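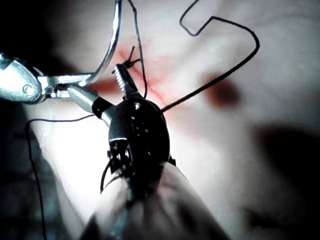

Tatau was the first of us to ask whether we ought to go on letting beginners near the robots at all, and whether a practice pad was any safer than a patient if the people sitting at it didn't know what a jammed wrist feels like. It was a fair thing to ask in April, and most of what we are as a school today has grown out of trying to answer it properly.

We are Hourani, a small training school for robot-assisted suturing. We teach surgeons, theatre nurses and the technicians who look after the instruments, and we do it at benches, with needle, thread and soft pads, for as many hours as it takes for a knot to stop being an event. We have 58 learners on our books at the moment and we're very fond of them (even the ones who leave thread in the sink).

About the fault, then, as people do ask. During an evening session one of our instruments stopped opening when it was told to. The jaws stayed shut on the thread, the learner did what anyone would do and pulled, and the thread tore straight through the pad. No one was hurt. A cable inside the wrist had frayed where it runs over its pulley, and our log, when we finally sat down with it, showed that instrument had done almost 200 sessions without being taken out for a proper look. We had been wiping it down and putting it back, and we had been pleased with ourselves for being tidy!

We stopped teaching for the rest of the month. Every instrument went to the workshop at Brarnska, and we read back through all 659 entries in the log, which was dull and rather humbling. Nowadays an instrument is retired from the benches after 75 sessions, whatever it looks like, and each course begins with a morning we call Tisix, when learners practise a jaw that won't let go: hands still, say it aloud, cut the thread, bring the instrument out slowly.

If you'd like to visit, please do. The benches are open to callers most afternoons, the kettle is by the door, and we're glad to show you the log, April included.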